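4. Montaje experimental y desarrollo del proyecto

Figura 1. Puesto de trabajo del proyecto Colel, con los dos contenedores y la pinza junto al borde derecho del contenedor delantero.
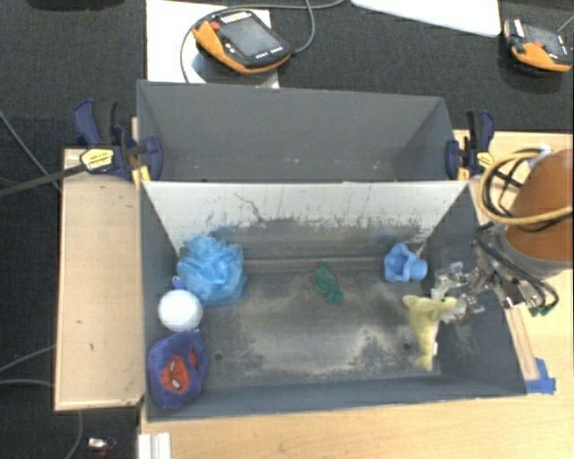 4.1. Descripción del puesto

El proyecto Colel se desarrolla en la asignatura de Robótica Aplicada, obligatoria en el último curso del grado. El alumnado trabaja sobre una única tarea, la extracción de objetos de geometría y rigidez diversas desde un contenedor de paredes altas y su traslado a otro contiguo. La Figura 1 recoge la disposición adoptada: ambos contenedores comparten un borde largo, y dos mordazas de barra sujetan los extremos del conjunto.

La elección de contenedores, en lugar de una superficie plana, responde a un criterio docente. Las paredes limitan los ángulos de aproximación de la pinza y obligan a los equipos a incorporar la detección de colisiones desde las primeras sesiones. En la edición anterior, desarrollada sobre una mesa despejada, la mayoría de los equipos aplazó ese problema hasta la entrega final, con resultados insatisfactorios.

4.2. Conjunto de objetos

Los objetos se seleccionaron de modo que ninguna estrategia de agarre resultara válida para todos ellos. El contenedor delantero de la Figura 1 reúne, entre otros, una bola blanca lisa, una bolsa de plástico translúcida arrugada y un juguete de peluche amarillo de cola bifurcada. La bola exige un centrado preciso de los dedos. La bolsa presenta brillos y pliegues que dificultan la estimación de profundidad, y los peluches admiten errores de posición mayores, pero se deforman durante el cierre y alteran la medida de apertura que los equipos utilizan para confirmar el agarre.

La colocación inicial no se normalizó. Antes de cada serie, un miembro de otro equipo vertía los objetos en el contenedor sin ordenarlos, procedimiento que genera posiciones adosadas a las esquinas. Estas posiciones se conservaron en el protocolo por su interés para la evaluación.

4.3. Organización del alumnado

Participaron 25 estudiantes, distribuidos en equipos con responsabilidades diferenciadas en percepción, planificación e integración. Cada equipo dispuso de 2 sesiones de familiarización antes de iniciar los ensayos evaluables. El código común, denominado Jorix, proporciona la comunicación con el controlador y las rutinas de parada; los estudiantes podían ampliarlo, pero no modificar los límites de velocidad ni el volumen de trabajo permitido.

La segmentación de objetos se realizó con el módulo Butus, elaborado en una edición anterior de la asignatura. Dos equipos optaron por sustituirlo por una solución propia, decisión que se autorizó previa presentación de una memoria justificativa. Las compilaciones y las pruebas en simulación se gestionaron mediante Jenkins, y solo se admitieron en el puesto físico las versiones que hubieran superado la totalidad de dichas pruebas.

4.4. Procedimiento de ensayo

Se registraron 155 intentos de agarre. Se consideró válido todo intento en el que el objeto quedara depositado en el contenedor de destino sin contacto de la pinza con las paredes. Los contactos leves se anotaron como incidencia y el intento se computó como fallido, aunque el traslado se hubiera completado. Los equipos debían asignar a cada fallo una causa probable antes de repetir la maniobra y consignarla en el cuaderno de laboratorio.

El desgaste de los contenedores constituye una limitación del montaje. Tanto el fondo como la pared interior del fondo presentan rozaduras y arañazos claros y oscuros, visibles en la Figura 1, que pueden introducir contornos espurios en la segmentación. Se decidió no sustituir los contenedores durante el curso, a fin de mantener condiciones comparables entre equipos. El análisis de las causas de fallo consignadas en los cuadernos se presenta en la sección 5.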